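The Sorting Table, and Other News from the Back Hall

Hello again, everybody! I promised in the last letter that I'd get around to the recycling, and I've had so many notes about it that it gets the top spot this time, ahead of the plant swap (which is still on, keep potting things up).

For anyone who missed the winter meeting, our old setup at Drotmont was two big barrels by the side door, and everything went into both of them. Tea bags, batteries, half a sandwich once. When the hauler sent our load back for the second time I finally dragged Nhi Bạch in to look at it with me, and she said what we needed was less barrel and more table. You put the bins up where people's hands already are, and you write on them in letters you can read without your glasses.

So we went with gray felt bins on the brown table, with white cards to say what goes where. I was a little snooty about felt, I'll admit. I thought it would sag. But it's soft and quiet, and if you've ever heard a bottle go into a metal barrel during one of our readings you'll know why I care about quiet!
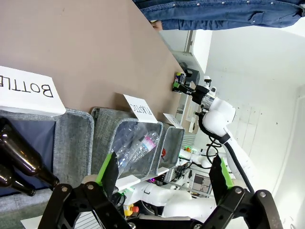 The biggest bin is for glass. Brown bottles are most of what we get, thanks to the Tiêu suppers, and please do empty them first. A quick rinse in the hall sink is plenty. Labels can stay on.

PLASTIC is the one I get asked about. Water bottles, soda bottles, juice bottles, yes. Crumpled is fine, in fact I'd love it if you crumpled them, they take up so much less room. Clear or with a label, doesn't matter. Bags and cling wrap, no, those still go in the trash until Skodo tells us otherwise.

If you knock a card off, just lean it back against its own bin. I found the cards swapped one evening and spent a good 20 minutes moving bottles from one bin to the other, muttering.

We set aside $228 for the whole business and came in under it, so the change is going toward a second set for the Mostidar room, hopefully by June. If you have a sturdy table you'd part with, waist high or close to it, please call me before you haul it over. My back says thank you.

Now, the plant swap. Nhi has more spider plants than any one person should, so bring a box.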